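The Hoto Kit: a simulated two-arm set-up for recording demonstrations

By Pylyp Zinchenko, Losville

Updated Mon 8 December

Right, so you've landed on the Hoto page, probably from the shop list or because somebody at Lasdale forwarded you the link (hello, if so!). I'm Pylyp, I write most of the software and I answer most of the emails, and I'm going to tell you what you get, what you don't get, and where it still annoys me.

Hoto is a simulated room with a two-armed robot in it, plus a pair of hand controllers and the recording software that ties the lot together. You sit down, you drive the arms, you do the job, and every bit of it goes into a file that a learning system can be trained on. I started it because our own real arms were always busy or in pieces, and I wanted people to be able to practise and record at their desks while they waited.

What's in the box

Two hand controllers, left and right
A base station for tracking them, with a clamp for the edge of a desk
A foot pedal (start, stop and "bin that one")
Cables, three metres each, and I do mean three metres, I was fed up with short ones
A licence for the Hoto recorder and the room editor
A printed card with the pedal and button layout on it

You'll need your own computer with a decent graphics card. A headset is optional. I record on an ordinary monitor most days as my neck prefers it.

What recording is like

You press the pedal, the arms go live and you get on with it. The main view sits at the robot's own head height, so its body and both arms are in front of you much as your own would be. It takes a little getting used to, and then one afternoon you find you've stopped thinking about the buttons.

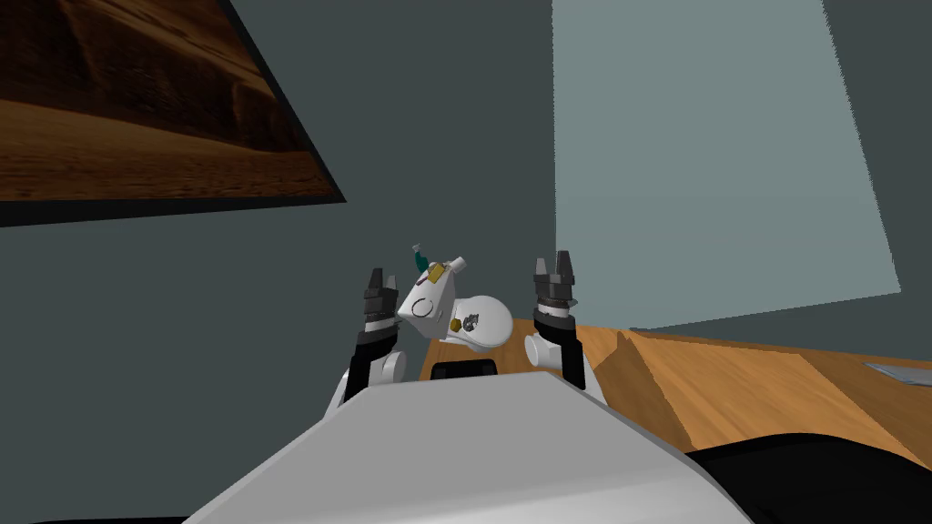
The task I give everybody first is a two-handed one: get both grippers to an object, lift it, hold it level, put it back. It sounds dull and it's the best warm-up I know. New people nearly always lead with their stronger hand and let the other one trail behind, and you can see it straight away in the replay. Let them do ten or so badly, keep the bad ones in a separate folder, and then start counting.

Every recording saves the joint positions, the gripper openings, the controller movements, all the camera views and the pose of every loose object in the room. Because it's simulated you get those object poses for free, and they're exact, which still makes me a bit giddy after years of sticking printed markers on things! You can also play a recording back from a camera that wasn't there when you made it. Very handy when someone decides three weeks later that they'd have liked another angle.

How many do you need?

I get asked this more than anything else. For a single task with one object I'd plan on 100 good recordings before training anything, and 200 if the object starts in a different place each time. Pasichnyk, our in-house test set, has 157 in it for the lift-and-hold task. That's an odd number to stop at, I know. I went through the original lot in July with a large pot of tea and threw out every one where the operator had paused to scratch their nose or talk to someone. Pauses are poison. The learner copies them faithfully and then you've got a robot that stops halfway up for no reason at all.

The Pasichnyk set comes with the kit, with my notes on why each of the rejected ones was rejected. I'd read those before you record anything of your own. They're blunt but they'll save you a week.

The cameras

There's a main view, and there's a close view for each gripper. You can switch any of them off in the recorder to save disc space, and people do, and it's usually the close ones that go. Please don't! I've trained with and without them and the last little bit of the approach is where I see the difference. From further back, an arm often hides the very bit you care about.
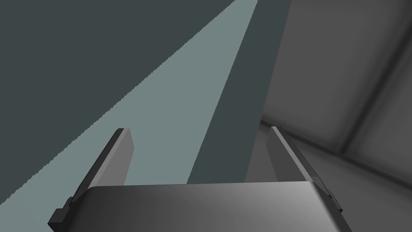
Gripper behaviour is the part I've fiddled with most since the first release. The trigger on each controller now runs smoothly from open to shut, where before it was more or less a switch, and the recorder stores the value at every step. Get into the habit of opening properly before you move in. I like the fingers set wide with nothing between them and a good clear gap to look through, as they are in that close view, well before there's anything to grab. If you creep in half shut you'll clip the object, shove it, chase it, and then the learner will learn the chasing too. The pedal's third press is there for exactly that sort of go, so use it and don't feel bad.

The room editor

You can swap the wall colours, lighting, pictures, tables and whatever's lying about. There are 27 ready-made room layouts, and you can shuffle them between recordings with one tick box. I'd leave the shuffle off for your first day and turn it on after that. Bringing in your own models works too, though very thin objects still misbehave. I had a flat washer sink slowly through a table last month and I watched the whole thing with my mouth open.

Things I'd like you to know before buying

The plain walls and simple surfaces are deliberate, as they keep the frame rate up on modest machines. If you want glossy pictures for a brochure, we're not your people.

There's no force feedback in the controllers. You get a small buzz on contact and that's your lot. I'm working on something better but I won't promise a date.

Going from simulation to real arms takes extra work. I'd still record a smaller set on the real thing and mix the two, and there's a script in the kit that lines up the file formats for you.

Left-handed people: the pedal can go on either side and the menus flip over. Settings, second tab.

Ordering

Kits go out from Losville on weekdays. Lasdale keeps a couple for loan if you'd like to try one for a fortnight first, and you only pay the postage. Spare controllers and pedals are sold separately. For anything else, use the contact form and put "Hoto" in the subject line so it lands with me and not with accounts.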